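Search this site Enter keywords Go

The drawer that would not close

February is when I run out of excuses. The holidays are over, the yard is a swamp, and the big dresser in the hall has been jammed on the same drawer since fall. I had been opening it three inches and feeding my arm in up to the elbow, like a vet.

The dresser came from my aunt, Nest Parry, who bought it at an estate sale in Dimulgate and paid 78 dollars, a price she brought up every time I visited. It weighs as much as a pony. When she moved to the apartment in Brarumham she told me I could have it if I could get it down the stairs, and I took that as a gift when it was a dare.

So I finally emptied the thing. The culprit was a wooden spoon. I have no theory about the spoon. Behind it were a phone charger for a phone I last owned in a different state, one ice skate guard, and every piece of clothing my kids have outgrown that I had described to my husband as "already donated."

My friend Branwen Prothero has a system for outgrown clothes. She has a system for most things, and she will tell you about it while you are trying to park. You keep three items per child, total, for life. The rest goes out the door the same day, before you have a chance to hold anything up to the light and get a look on your face.

I respect this. I also got the look on my face within a minute, over a sock.

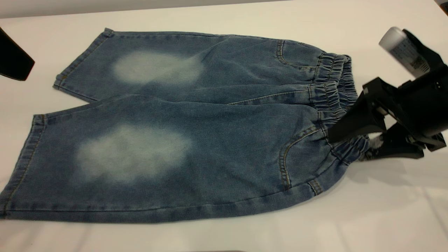 The trouble with three items is that nothing worth keeping is ever the nice stuff. The christening outfit was worn for an hour and a half by a screaming person who hated it. I feel nothing about it. What gets me are the things that were on them all the time, the ones I washed so often I could have folded them in my sleep and probably did. Those have no resale value and not much shape left either.

I called Branwen for a ruling. She asked how many I had in the keep pile and I said it was early days. She asked again, in the voice. I said thirteen -- she made a noise like a tire going down.

We settled on a box. One box, with a lid that has to shut without anyone kneeling on it. I got it at the hardware store on Bowen Street, where the man at the register asked if it was for tools and I said yes for some reason, and then had to have a conversation about tools.

The rest went to the thrift shop in two trips. On the second one I saw a woman already going through my first bag, holding a little yellow raincoat up against nothing, guessing at the size. I wanted to tell her the zipper sticks unless you pull down first. I sat in the car instead and ate a granola bar.

The drawer closes now. It closes so well that it shoots in and bangs the back, and the dog leaves the room. My aunt called to ask how her dresser was doing and I told her I'd had it fixed, and she reminded me what she paid for it.

I still have the spoon. It's a pretty good spoon.

Contact | © Letters from Ullik Road. All rights reserved. | Back to top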